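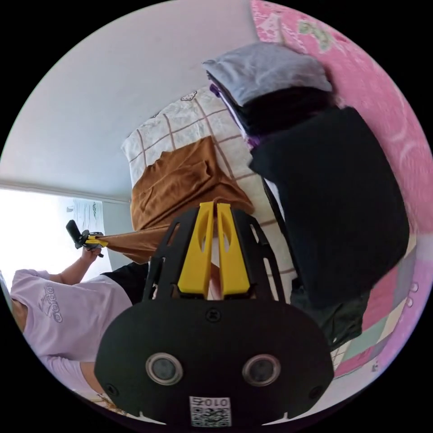 *Figura 4. Prenda marrón sin doblar sobre la cama, con la pila de ropa doblada a la derecha.*

## 4. Doblado y apilado de prendas sobre la cama

Esta sección describe el procedimiento de doblado en dormitorio para usuarios del sistema de almacenaje textil Sanel. Se aplica a camisetas, pantalones, prendas de punto fino y ropa de casa. Para abrigos y prendas con relleno, véase la sección 6. Para el montaje de los cajones Jastari, véase la sección 2.

### 4.1 Preparación de la superficie

1. Retire de la cama almohadas y cojines.
2. Estire la sábana bajera hasta eliminar los pliegues en la zona de trabajo. Una sábana con dibujo de cuadrícula, como la de la figura 4, sirve de referencia para alinear costuras y dobladillos.
3. Desplace mantas y colchas hacia un lateral. No es necesario retirarlas.
4. Reserve una zona libre para extender la prenda y otra, contigua, para la pila.
5. Abra la cortina o encienda la luz del techo. Las manchas y los hilos sueltos se detectan mejor con luz lateral.

> **Nota.** Si el colchón es muy blando, coloque debajo de la zona de trabajo el tablero plegable Ellau (se suministra por separado). El tablero no debe sobresalir del borde de la cama.

### 4.2 Extensión de la prenda

Las prendas recién sacadas del cesto suelen presentar mangas o perneras retorcidas. Deshaga la torsión antes de iniciar el doblado.

1. Deposite la prenda en el centro de la zona de trabajo.
2. Localice un extremo libre: puño, bajo o tirante.
3. Sujete el extremo y tire de él hacia fuera, en paralelo a la superficie.
4. Sujete la prenda por un segundo punto, cercano al cuerpo de esta, y gire el extremo hasta que la tela quede plana.
5. Repita la operación con los extremos restantes.
6. Alise el cuerpo de la prenda desde el centro hacia los bordes.

> **Precaución.** No tire de un solo punto en tejidos de punto o con elastano. Reparta la tensión entre dos puntos de agarre. Las deformaciones del puño no se corrigen con el planchado.

> **Precaución.** Compruebe que la prenda está completamente seca. Guardar ropa húmeda en los cajones Jastari puede producir manchas en el fondo textil.

### 4.3 Doblado

El ancho de doblado recomendado es de 245 mm, medida que corresponde al compartimento estándar. Los cajones de la serie Abreu admiten el mismo ancho.

1. Coloque la prenda boca abajo, con el cuello o la cintura en el lado opuesto al usuario.
2. Doble el lateral izquierdo hacia el centro. Si hay manga, pliéguela sobre sí misma hasta que quede dentro del contorno.
3. Doble el lateral derecho del mismo modo. Verifique el ancho.
4. Lleve el bajo hacia arriba hasta la mitad de la altura.
5. Doble de nuevo por la mitad, o en tercios si la prenda es larga.
6. Dé la vuelta a la prenda y presione con la palma para expulsar el aire.

En pantalones, sustituya los pasos 2 y 3 por un único doblez longitudinal, pernera sobre pernera, con el tiro hacia dentro.

### 4.4 Apilado

1. Sitúe la primera prenda doblada en la zona reservada, separada de la prenda en curso.
2. Coloque debajo las piezas grandes o pesadas y encima las de menor tamaño.
3. Alinee los cantos doblados hacia el mismo lado.
4. Si una prenda grande cuelga por un costado de la pila, retírela, dóblela de nuevo y colóquela en la base.
5. Detenga el apilado al alcanzar 300 mm de altura. Inicie otra pila si quedan prendas.

> **Nota.** No es obligatorio separar por colores. La clasificación por tipo de prenda reduce el tiempo de guardado posterior.

### 4.5 Traslado al cajón

1. Abra el cajón hasta el tope. Los modelos Jastari de 1000 mm de ancho requieren espacio libre delante del mueble en toda su longitud.
2. Introduzca las dos manos bajo la pila, con las palmas hacia arriba.
3. Levante la pila y deposítela en el compartimento sin arrastrarla.
4. Cierre el cajón y compruebe que ninguna prenda roza con la guía superior.

> **Precaución.** No fuerce el cierre. Si el cajón ofrece resistencia, retire la prenda superior y repita el paso 4.

### 4.6 Incidencias frecuentes

| Incidencia | Causa probable | Acción |
|---|---|---|
| La prenda se abre al apilarla | Aire entre capas | Repetir el paso 6 de 4.3 |
| La pila se inclina | Cantos a lados alternos | Rehacer según 4.4, paso 3 |
| Arrugas en diagonal | Torsión no corregida | Volver a 4.2 |
| El ancho supera el compartimento | Laterales mal plegados | Repetir los pasos 2 y 3 de 4.3 |

Si la incidencia persiste tras 3 intentos, guarde la prenda colgada en la barra auxiliar (sección 5).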